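Category: Gripper trials / Frequently asked questions

What does the Ikent trial compare?
The trial compares two grippers, the Surton and the Driltetti, on the same arm and with the same controller. Each gripper attempts 199 picks. Only the fingers and the mounting plate are changed between runs.

Which items are used?
Items are ordinary shop goods weighing up to 400 grams. Shiny, wrinkled packaging is included in every run, as glare can affect the wrist camera at close range. 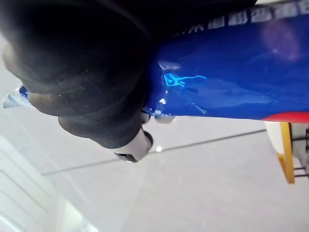
Aatos Laitinen has asked whether a pick should count if the item slips slightly in the fingers but is not dropped. It does count, provided that the item is held for 30 seconds. Slips are entered in a separate column of the results sheet.

May we submit our own fingers for testing?
Yes. Fingers must fit the standard plate and be accompanied by a drawing. Please allow time for the camera to be set up again after fitting.

Who may use the results?
Results are open to all partners of the Pinheiro project. Requests should be sent to Kendra Beaulieu and should state the gripper and the run required.

© Ikent Test Laboratory | Contact us | Back to top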